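Search this site
Enter keywords

Soup for the Steiner

The Steiner Cup for home-made soup was held every April in Brudley village hall, and I had entered it five times without once being mistaken for a contender. My leek and potato had been called "honest". My pea had been called "green".

This year I had a secret, and the secret was a tin of Jekivon stock powder. I had spent the winter boiling bones until the curtains smelled of ox, and the powder was better. It hurt to admit it, so I hadn't. 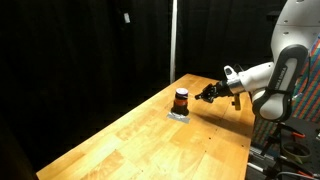

Had I roasted the carrots first, the woman at the entry desk wanted to know, because last year's winner had roasted hers and talked about it until June.

I said I had. I'd thought about roasting them quite seriously, and it seemed a shame to waste that.

The judge had come all the way from Drornik, where they take soup personally. He tasted mine, put down the spoon, and picked it up again. I had never seen anyone return to my cooking without being married to me.

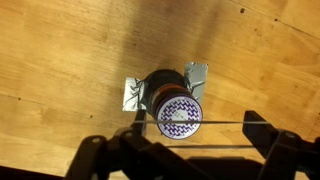 What was in the stock? Bones, I told him, and patience, and a bay leaf from the garden.

The bay leaf was true. He wrote all of it down, in pencil, and asked how long I'd simmered it. I heard myself say 54 hours. He wrote that down too, and underlined it.

I came third, behind a mushroom broth and something cold with cucumber in it. My prize was a voucher and a handshake, and I was halfway to the car before I opened the envelope – 3 free tins of Jekivon, with the compliments of the sponsor.

My husband asked how it had gone. I said they'd been very fair, and put the kettle on.

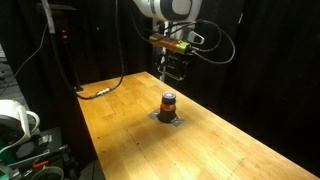
Third Place, a short story

Contact the editor | © Brudley Pages | Back to top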